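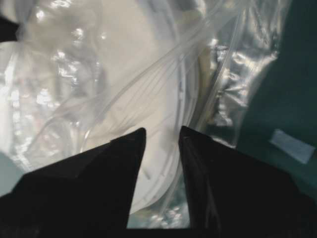 Someone replying as Brodever asked whether the thing can bag stock all day or only while a sales rep is standing beside it, and whether I'd pay for it out of my own pocket. Fair. Thread.

The product is the Figueiredo packing kit, sold by Sundari. Gripper, wrist camera, software, and a "care plan" you can't opt out of for the first year. The plan is $259 a month. The hardware is quoted separately and they'd rather you phoned.

Brochure says it handles "any flexible packaging". I've read that line from three vendors now. Clear plastic bags are where I start every time. They crumple, they throw glare everywhere, and the stuff inside is never where the camera thinks it is.

Two hard black fingers are what you get as standard. Soft pads are an add-on at $159 a pair. If you're selling to people who handle film all day, put the pads in the box.

Sundari's own figure is 40 bags an hour. I asked what counts as a bag. Does a dropped one count? Does one that somebody had to straighten first? I got a PDF back with the same figure in a bigger font.

Setup guide runs to 21 pages and nearly all of it is mounting and cable routing. Teaching it a new item gets half a page. That's the part you'd be doing every week, so the balance is off.

Credit where it's due: the mount is solid, the cables are labelled, and support picked up the phone at 7 am. I've had worse from dearer gear.

The Nirkadis rental deal looks better to me on paper. Month to month, pads included, no care plan. Slower by their own admission, and I trust a company a bit more when it prints that.

So, Brodever: my own money, no. Not at that monthly rate with the pads extra. I'll look again if they publish a drop rate on clear film.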